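Celow Fabric Care Guide
Section 4: Washing dark and mesh garments

Before you start, empty all pockets and close any zippers. Wash dark items apart from light ones for the first few loads.

1. Turn the garment inside out.
2. Set the dial to Delicate and the water to cold.
3. Add 10 ml of liquid detergent. Do not use powder on mesh.

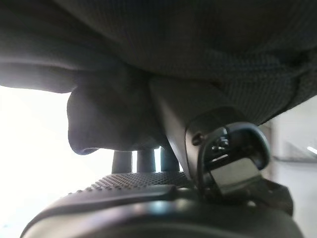
Kári Frandsen asks whether the short cycle will do for a shirt worn only once. It will, if there are no stains. Use the same amount of detergent.

4. Set the spin to 1,000 rpm or lower.
5. Press Start. The door stays locked until the drum stops.

Caution: Never use bleach or fabric softener on stretch fabric. Softener clogs the weave and leaves a film.
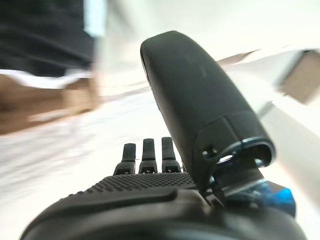
6. Take the load out when the cycle ends. Dark cloth left bunched in the drum can set creases.
7. Shake each piece and lay it flat on a rack, away from direct sun.

Note: If you must tumble dry, choose Low and stop after 20 minutes. 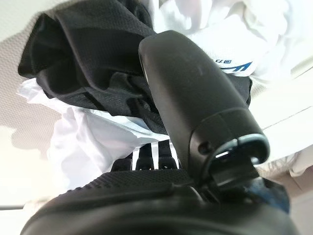

8. Press with a cool iron on the wrong side only. Do not iron over prints or mesh panels.

For stains that remain after two washes, see Section 5.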